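How to put together your vaccination record

If you have moved house, changed surgery or lived abroad, your vaccination history is probably spread over several places. Set aside an evening for the job, and expect to wait a while for some of the replies.

1. Start with what you have at home. Look for your childhood health book, old travel clinic cards and any letters from school or work. Put everything in one pile, even if you can't read the handwriting.

2. Ask your current surgery for a printout of your immunisations. You can usually do this at the desk or through the online service. Ask for the full list, including anything copied over from earlier practices.

3. Write to former surgeries and clinics. Give your full name at the time, date of birth and old address. Mylene Umali, who checked this page for us, waited nearly 4 weeks for one clinic to answer, so send these requests early.

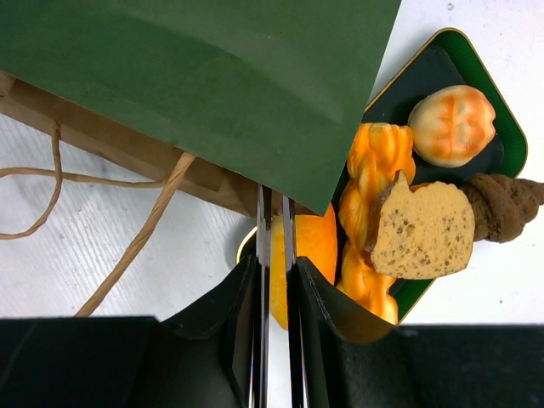 4. Make one list. Use a column each for the vaccine, the date, the dose number and where it was given. A spreadsheet is fine, and so is a sheet of lined paper. If only the year is known, write the year and leave the rest blank. Don't guess.

5. Check for brand names. Older cards often give the name of the product instead of the disease, and some products cover several diseases at once. A pharmacist can tell you which ones.

6. Mark the gaps. A missing entry doesn't always mean a missed dose. Take the list to your practice nurse and ask whether you need a blood test, a repeat dose or nothing at all. Don't book extra doses on your own.

7. Keep 2 copies, one on paper and one as a scan or photo. Hold on to the original cards as well, as some employers and colleges ask to see them.

Add each new vaccine on the day you have it, including the yearly flu jab if you get one.

Page written by Princess Dagdag. Last reviewed in December.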